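Bench layout for small-batch rework: bins, trays, foam

flinham_bench
Posted in Workshop Practice, April

Looking for opinions on kitting for short runs. The job is a small fan controller, 402 units, subcontracted from Alwood. Each unit gets one board, one motor and one two-wire lead. At the moment every part type has its own container on the bench, and the leads stay in shallow plastic trays until they are needed.

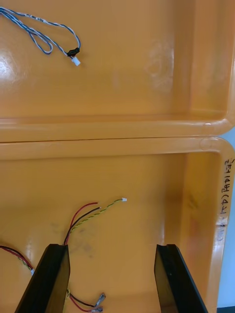 Twisted pair lead, blue and white, with connector.

Cycle time is acceptable. The error rate is not. In the last 100 units we had 19 reworks, most of them leads with strained crimps at the connector end. I suspect handling before assembly. Incoming inspection finds nothing wrong with them.

Prindeck
Are the leads coiled when they arrive or do you coil them? A tight loop close to the crimp will work the strands every time someone straightens it. Minimum bend radius should be on the supplier drawing. If it isn't, ask for it.

flinham_bench
They come bagged flat. We loop them so they fit. No radius on the drawing, I checked. For reference, the general arrangement is parts at the sides, metal tray with a foam liner in the middle for work in progress. 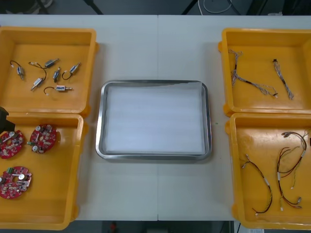 Fabrice Perrin disagrees with central staging altogether. His position is that every part gets handled twice, once into the middle and once into the housing, and that the second handling does the damage. He would feed straight from the side bins and drop the tray.

flinham_bench
I tried that on an earlier batch. The boards then end up on bare tabletop, and I don't want solder joints on the underside sitting on a hard surface. The foam stays.

oldcrimper
Foam is fine mechanically. Is it dissipative? Plain white packing foam can charge up badly, and boards should not be resting on it unless you know the surface resistivity. Pink or black is no guarantee either, color is not a spec. Measure it.

flinham_bench
No data sheet. It came with the tray from Oláh. I will borrow a meter. Boards go on it component side up, for what that is worth. 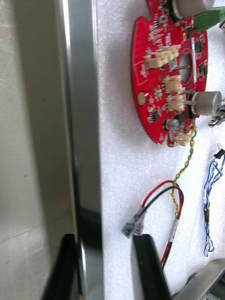 Component side up makes no difference to charge, according to Faustine Coste, who would replace the liner before running another unit and sort out the leads afterward. She also points out that ESD damage often passes final test and comes back from the field months later, so a clean test log says very little.

Prindeck
Agreed on the liner, not on the order. He has 19 known failures on leads and none on boards. Fix the measured problem first.

oldcrimper
A liner takes ten minutes to swap. Do both.

flinham_bench
Update. Borrowed the meter and the foam reads as an insulator, so it is coming out. Dissipative sheet is on order, part 974 in the Oláh list, cut to size. Boards stay in their bags until then.

On the leads, I have stopped looping them. They now hang from a rail behind the bench, connector down, and the operator takes one at a time. The motors have short leads of their own and can stay in a bin. 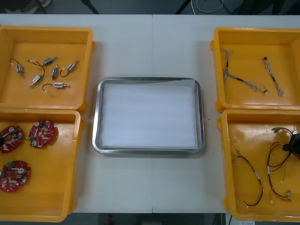 I am keeping the side and center arrangement for the rest of the run. Changing that together with the leads would leave me unable to tell which one moved the number. Next count is after another 100 units – same operator, same shift.

Prindeck
Log the crimp height on a few of those too. If the rail doesn't fix it, I would look at the applicator next.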